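To: members list, Bovura Growers' Cooperative
From: Ingvar Hauksdóttir, Member Services
Date: 1 December 2019
Subject: Re: Soil sampling program, changes to the February round

Dear members,

Thank you to those who wrote in after the last circular on the soil sampling program. The office has received a number of similar questions, and I am replying to the full list so that all members have the same information. The message below came from the Aker district and covers most of what has been asked. I have quoted it with the writer's permission.

> We received the notice that the February round will go ahead under
> the new schedule. Several of us in Aker have fields in winter cover
> and would like to know whether sampling depth changes under a
> standing cover crop. We would also like to know who pays if a field
> has to be sampled a second time. The notice says the fee is $200 per
> field, but it does not say whether that includes the lab work.
> Last year the results came back after we had already placed our
> fertilizer orders, which made them of little use to us. Can the
> office commit to a date?
> Finally, is the Plikville depot still taking samples? Two of our
> members were told it was not.

I will take these points in turn.

The sampling depth does not change. All cropland samples are to be taken to a depth of 7 inches, whether or not there is a cover crop on the field. Please push surface residue aside before taking the core, and do not include roots or leaf matter in the bag. Permanent pasture is sampled under separate instructions, which are available from the office on request.

The fee of $200 per field covers collection from the depot, the standard lab analysis, and the written report. It does not cover micronutrient testing, which must be requested on the form and is billed separately by the laboratory. If a field must be sampled again because of an error by the cooperative or the laboratory, there is no charge to the member. If it must be sampled again because the bag was unlabeled, torn, or underfilled, the full fee applies.

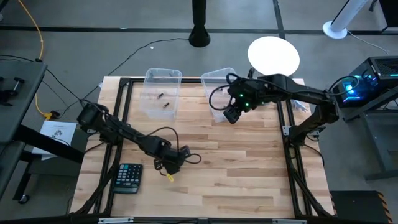 Work table with calculator.

With regard to timing, the office is not able to promise a single date for all members. The laboratory at Oksanen has agreed to process our samples in the order in which they are received. Members who deliver in the first week of February should have their reports before spring orders close. Members who deliver later may not. We recognize that last year's delay caused real difficulty, and the agreement with the laboratory has been rewritten as a result. It now includes a reduction in our rate for any batch returned late, and that reduction will be passed on to the members whose samples were in the batch.

Members should also be aware that the laboratory has set a limit of 3000 samples for the round.

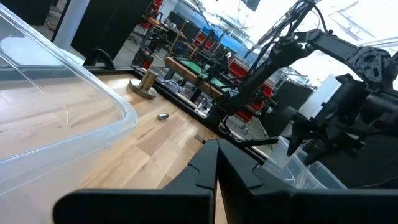 We do not expect to reach that limit, but if it appears likely, priority will go to fields that have not been tested in the last three years. Members who farm a large number of fields are asked to send in their list early so that the office can plan for them. A list sent by email is acceptable, provided it gives the field name, the acreage, and the crop intended for next season.

The Plikville depot will take samples in February. It was closed for a short time this fall while the loading dock was repaired, and it appears that some members were told the closure was permanent. We regret the confusion. Hours at Plikville will be the same as at the Aker depot.

Please note the following before you deliver.

1. Write the member number and field name on every bag in waterproof marker. Paper tags have come loose in transit and will not be accepted.

2. Allow wet samples to air-dry before closing the bag. Do not dry them in an oven or on a heater.

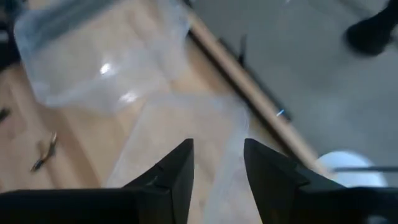
3. Include one completed form for each field. Forms that cover several fields together will be returned.

4. Deliver to the depot in person during posted hours. Samples left outside the door cannot be traced to a member and will be discarded.

Questions about individual accounts should be sent to the office directly and not to this list. Changes to acreage on file must be made in writing.

Sincerely,

Ingvar Hauksdóttir
Member Services
Bovura Growers' Cooperative

You are receiving this message as a subscriber to the members list. To change your delivery settings, reply to the list administrator with your member number in the subject line.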